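Gripper slips on smooth toy objects after changing the finger pads

Britt-Marie Strand
We have one arm over a white table and it picks kitchen toys for our sorting tests. In July I changed the pads on both fingers to softer ones from Noson. Since then it loses the ketchup bottle when it lifts it from the plate, and sometimes the green mug. The small food pieces are fine. Closing force is 30 percent, same as before. Table layout is also the same as always:

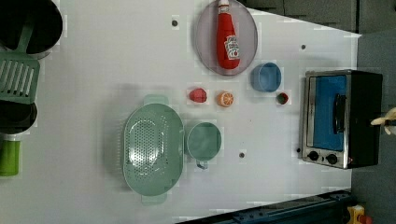
Last changed: March 6, 2022

I cleaned the pads with alcohol two times and it did not help. Should I go up with the force, or is the pad wrong?

Kofi Baidoo
Did you teach the closed position again after the change? Soft pads are usually thicker, so the controller believes it has touched the object too early and stops to push. Open the fingers fully, run the zero routine with nothing between them, then save. After this try the bottle at 30 again, and only then go higher in steps of 3. I would also let new pads make 200 empty closings before I trust any number - the first ones are always a little different.

Wuredwood
same problem here, went back to the old pads

Britt-Marie Strand
Thank you Kofi, I had not done the zero routine. I will do it before the next test and write here.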